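Weighting the wrist views in a two-arm zipper policy

5 min read

Most of August went into a policy for opening the zipper on a table tennis paddle case. It takes two arms: one steadies the case, the other drives the pull around the curve. The first version, trained on 3349 demonstrations, used both wrist views at equal weight and got stuck wherever the track bends.

The change we tested is small. A gating layer, which we call Qian, scores each wrist view at every step and scales its features before they reach the action head. Algirdas Navickas wrote the gate. I retrained on a subset of 933 demonstrations, using 5 seeds, and left the action head alone.

Completion on held-out starts rose to 70 percent. Most of the gain is on the curve. The straight section beside the handle was already fine.

Two problems remain. The clear window reflects the overhead light, and the gate sometimes favors the view with the stronger glare – Consuelo Olvera found this by plotting gate scores against saturated pixels. The other is the pull itself. It is small, it hangs freely, and its pose is poorly predicted once a finger covers it. Training with random occlusion patches did not help. A polarizing filter is next, on one arm only, so that the two views can be compared under the same light.

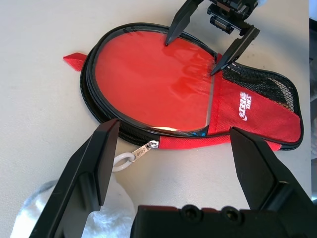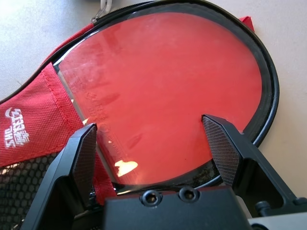

Wrist camera views of the paddle case on the table.

Contact | © Gindurcombe Notes | Back to top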